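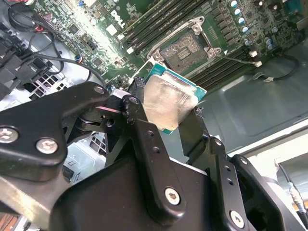
MAKALGATE, March 16, 2018 — The old county computers are getting another round of public service, whether or not the public asked for it.

Mtshali, the repair shop on Brellcombe Street, has started work on 300 retired desktop towers that used to sit under desks at the Clinden County offices. The county was going to pay to have them hauled off and shredded. The shop offered to take them for nothing, a figure the county was able to approve with unusual speed.

The plan is to open each one up, clean it out, see what still runs and put the good parts together in the good cases. Finished machines go to the Brellcombe library branch, to the adult education rooms upstairs from it, and then to any household in the county that fills out a one-page form. The form is available online, which a few residents have pointed out is a funny place to keep a form for people without a computer. Paper copies are now at the library desk.

Most of the work so far has been processors. A fair number of the county's towers came in with slower chips than the boards can handle, and the shop had a drawer of faster ones pulled from machines that were past saving. Swapping one for another is a small job on paper. The metal frame over the socket has to be unlatched and swung up, the old chip lifted straight out, and the new one set down square, with its notches lined up. After that the lever goes back down with a crunch that has made grown adults leave the room.

What makes everyone careful is the socket itself. It's a grid of very fine pins, and a pin that gets bent tends to stay bent. The shop's owner said a dropped chip is the most expensive thing that can happen in two inches of travel.

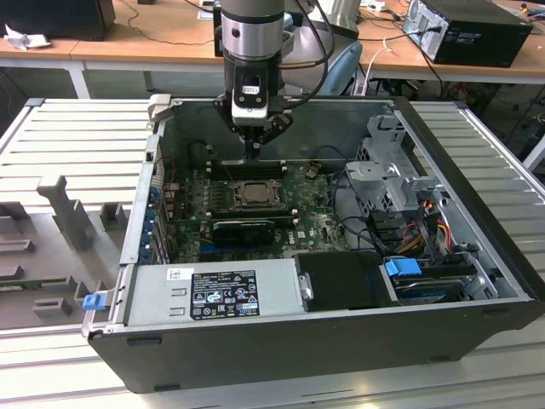

An open tower on its side on the bench, with a processor visible in the socket.

Then there is the paste. The gray goop between a processor and its cooler is meant to be replaced now and then, and from the look of the county's machines it was last given any thought on the day they left the factory. Some of it had dried to chalk. The shop goes through a lot of rubbing alcohol and coffee filters, the filters being less linty than paper towels and, the owner noted, already in the building.

Dust has been the other discovery. One tower from the permit office held a wad of it the size of a hamster, along with a paper clip and most of a business card. The tax department's machines were the cleanest. Records and deeds did not do as well, and has been told.

Cases are worked on lying flat, side panel off, so that everything faces up and dropped screws at least have the decency to fall somewhere you can see. The shop says it prefers these office models to the fancier home kind.

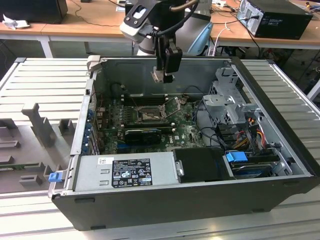 They were built to be opened, for one thing. The parts you are supposed to pull tend to be colored blue, the drives slide out, and there is room to get at the board without skinning anything. They are also big, heavy and about as good-looking as a filing cabinet, and people picking one up for the household program are advised to bring a car.

The county kept the hard drives that held anything sensitive and wiped the rest before the towers left the building. The shop wipes them again anyway. The owner called this "belt and suspenders, and then another belt."

Money is tight but not the main worry. The county put in $2000 for thermal paste, keyboards and replacement coin-cell batteries, the flat round ones that keep a computer's clock going. Dead batteries explain why so many of the towers wake up convinced it is New Year's Day of some earlier year. Memory is the real bottleneck. Plenty of machines arrived with their slots picked bare, and the shop would like to hear from anyone with a stick or two in a junk drawer.
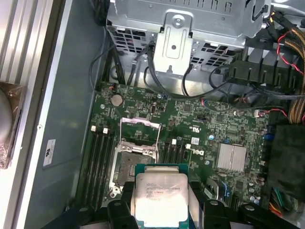

A processor held above an open chassis. The small engraving on top seems to read "3.70GHZ."

The first 30 computers are due at the Brellcombe branch before summer hours begin in June. They will replace 4 machines now in use there, one of which has to be restarted whenever the printer is asked for anything in color — a habit regular patrons have learned to work around by not printing in color.

Donated memory can be dropped off at the shop's front counter. Please leave it in a bag with a note saying what it came out of. "It came out of my computer" has been tried.

News > Clinden County > Makalgate

More from Makalgate
Library to keep the loud radiator another winter
Brellcombe Street parking meters now take cards, mostly
County surplus sale: desks gone, chairs remain
Adult education adds a second typing class

This site uses cookies to remember your settings and count visits. By continuing to read, you agree to our use of cookies. Accept | Manage settings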